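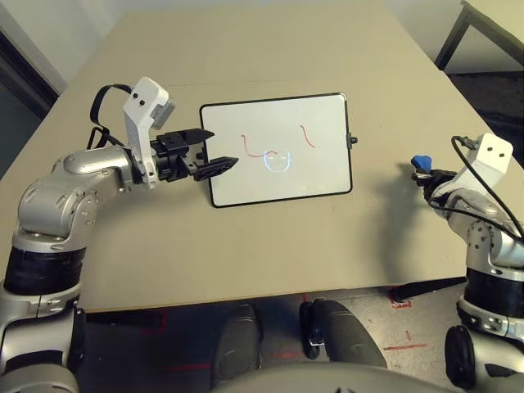

집안일을 기계에 맡길 수 있느냐는 질문을 요즘 자주 받는다. 내 대답은 4월부터 그대로다. 아직은 어렵다. 칠판이나 화이트보드를 닦는 일만 해도 그렇다. 탁자에 세워 둔 작은 화이트보드에 빨간 마커로 그은 선이 몇 개 있고, 사람이라면 한 손으로 보드를 잡고 다른 손으로 문지르면 끝이다. 팔이 두 개인 로봇도 원칙은 같다. 그런데 얇은 검은 테두리를 두 손가락 그리퍼로 잡는 것부터가 일이다. 세게 밀면 보드가 넘어가고, 약하게 밀면 자국이 남는다. 판이 반들거려서 빛이 비치면 그것도 골칫거리다. 사람은 반사된 빛을 닦으려 들지 않지만 카메라로 보는 기계는 얼룩과 빛을 헷갈릴 수 있다.

지난달에 Tangen에서 연 작은 시연회에 다녀왔다. Clallach라는 팀이 Ova라는 양팔 기계로 수건 개기와 컵 옮기기를 보여 주었다. 수건 한 장에 128초가 걸렸다. 같이 간 동생은 지루해했지만 나는 끝까지 봤다. 컵은 훨씬 나았다. 손잡이 방향만 맞춰 놓으면 거의 놓치지 않았고, 방향을 돌려 놓으면 한참 멈춰 있다가 다시 시도했다. 담당자 말로는 정해진 자리에서 시작하면 성공률이 90퍼센트라고 한다. 자리를 바꾸면 얼마인지는 듣지 못했다.

작업장 쪽은 사정이 조금 다르다. 내가 다니는 공장에서는 Trerular 설비가 상자를 옮긴다. 한 시간에 185개, 밤에도 같은 속도로 돈다. 상자 크기가 2종류뿐이고 놓이는 자리도 정해져 있다. 하지만 퇴근 전에 작업대를 치우고 현황판을 지우는 일은 여전히 사람이 한다. 걸레를 어디에 두었는지, 지워도 되는 글씨인지부터 판단해야 하는데 그 설비에는 그런 기능이 없다.

집에서 쓸 만한 기계를 사겠느냐고 묻는다면 로봇청소기까지는 사겠다. 바닥은 평평하고 실패해도 다시 돌리면 된다. 설거지와 빨래 개기는 몇 년 더 내 손으로 할 생각이다. 가을에 시연회가 한 번 더 있다고 하니 그때는 수건 시간을 다시 재 보려고 한다.

2018-06-14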